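Sunday, after supper

Feet hurt, voice half gone, and I've eaten a frankly stupid amount of shortbread, so let me get this down before I fall asleep on the couch.

The Brinuro open day! I've been looking forward to it since the flyer went up at the library, and then I nearly missed it, because the number 6 bus doesn't run on weekends past the old mill and I had to walk the last stretch in that horrible November drizzle. Got there with wet socks at half past ten. A kid at the door gave me a sticker and a paper map of the building, and I put the sticker on my coat and have only just noticed it's still there.

Downstairs was the big stuff. Altilis had the whole loading bay for their pallet mover, a yellow thing as wide as my kitchen, going back and forth along a painted line while people took videos of it. Impressive, I suppose. It stopped dead when a man dropped his umbrella in front of it and everybody clapped, including the man. But it does one thing, it's very sure about it, and after ten minutes I'd had enough. I can watch a forklift any day of the week from the window at work.

Upstairs, though. Oh, upstairs was where I should have gone first. Room 38, at the end of a hallway that smelled of floor polish, with one arm working over a table of ordinary snacks. Candy bars, gum, cookies, the sort of thing you'd find next to a register. I stayed nearly two hours. They had folding chairs and I took one in the front row and did not give it up, not even for the lady with the cane (there was another free chair beside me, I'm not a monster).

The woman running it was Aicha Bennani, small and quick, with her sleeves pushed up past the elbow. She talked the whole time and never seemed to be giving a speech. What she wanted us to understand was that the snacks are difficult. I'd have said the opposite! A gum bottle is a nice easy cylinder, sure, but a candy bar wrapper slides and crinkles and has those flat ends that fold over when you pinch them. And clear plastic is a misery for cameras, she said, because half of what they get back is the ceiling lights. She tilted her head at the laptop and showed us a picture from the wrist camera, and it had a great white blotch of glare right on the upper tier of the stand. I'd been looking at that stand for half an hour and hadn't thought once about how it must look to a machine.

My favorite part was how long it thinks. You hear the motors settle, then there's this pause, and the whole room leans forward. A little girl behind me whispered "go on, go on" each time. Then down it goes, so slowly, and the two fingers close, and either it comes up with the thing or it doesn't. It missed plenty. It knocked a Snickers clean off the stand once and then hung there over the spot looking (I know, I know) embarrassed. Aicha just put the bar back and wrote something in her notebook. She told us she has done 200 tries on gum alone since the summer and can tell from the sound when one's going wrong.

I asked a question! I never ask questions. I wanted to know why the basket, when everything else was boxes and trays, and she looked really pleased and said wicker gives a little when you touch it, and she likes to see what the arm does about that. Then a man from Bensaid, who'd been standing at the back with his arms crossed, asked what it cost, and the mood went flat for a bit.

Noman Khattak turned up toward noon, dripping, having been stuck at the Sevau table downstairs where they make you fill in a form before you can see anything. He lasted through three grabs and went looking for coffee. We had words about it on the way home. He says a person could clear that table in 60 seconds and I said yes, Noman, a person could, and what did he think was interesting about that? He didn't have an answer, or he was chewing.

What I keep coming back to is how much is going on when I reach into my own cupboard. Tonight I took a tin of tomatoes down from behind the rice without looking, while talking on the phone, and stood there with it in my hand feeling like a genius.

Must write to Aicha about the evening sessions. She said they sometimes let people come and sit in if they keep quiet, and I can keep quiet. Also must buy new insoles, and ring my sister back, she called twice while I had the phone off. Printed the wrist camera picture on the good paper and glued it in underneath. 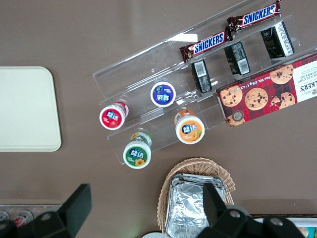 What the arm sees, Room 38. Glare on the upper tier, Snickers top right.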